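Lemamis Portfolio Tracker Review: Four Months of Letting an App Watch My Crypto

I've been putting this one off because I kept changing my mind about it! Lemamis is a crypto portfolio tracker (it doesn't hold your coins, it only reads your balances), and I've had the paid version since April. Before that I kept everything in a spreadsheet that broke every time I added a new coin, so the bar was pretty low going in.

Getting set up

You make an account, pick your home currency, and start connecting things. I have coins on 2 exchanges, Kosametti and Maldonado, plus a hardware wallet I hardly ever touch. Kosametti hooked up on the first try with a read-only key. Maldonado took me most of an evening, and the fix was buried in a help page that still shows the old menu. Please, please only ever give a tracker a read-only key. Lemamis does warn you about this, but in tiny gray type.
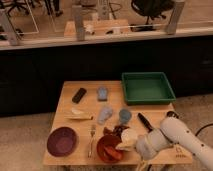
The dashboard is where I spend most of my time, and I really like it. Big number at the top, a chart under it, and then your coins as little tiles that you can drag wherever you want. You can also color the groups, so my long-term stuff is green, the same green as that plastic tray at the back of the table, and anything I bought on a whim is an angry orange. It sounds silly, but seeing how much orange I had in there got me to sell two coins I had no business owning. You can't make your own colors though, you get the eight they picked and that's it.

Price alerts

Probably the best part. You can set them by price, by percent change, or by how far a coin has drifted from the share of the portfolio you wanted it to have. I use that last one constantly! Mine usually land on my phone within a minute or so. The one bad night was during a big drop when everything came in at 3 a.m., all stacked up, long after the move was over. Support wrote back and said their price feed had lagged, and they gave me a free week, which was nice of them.

Turn on quiet hours, by the way. They're off by default and buried under Profile, for some reason, instead of Alerts.

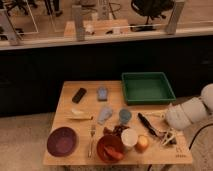

Taxes (sigh)

I was hoping this would replace the separate tax tool I pay for, and it won't. Lemamis pulled in 3,312 transactions from my accounts, which is mostly years of tiny recurring buys, and it matched nearly all of them. But transfers between my own wallets kept showing up as sales, and I had to fix those by hand, one at a time, with no way to select a bunch and change them together. Staking rewards came through fine. The export opens in a normal spreadsheet, so at least you can clean it up there.

How it compares to Fluretti

I used the free version of Fluretti for a while last year. It's faster, and the phone app is prettier, but it only let me connect one exchange without paying and the alerts were price only. If you keep everything in one place, I'd go with Fluretti and save the money. With coins scattered all over like mine, Lemamis wins pretty easily.

My rating: 4 out of 5. I'd bump it up if they fixed the transfer thing, and I've already renewed for another year, so you can tell where I landed. The discount for paying yearly only shows up on the website, so don't upgrade inside the phone app.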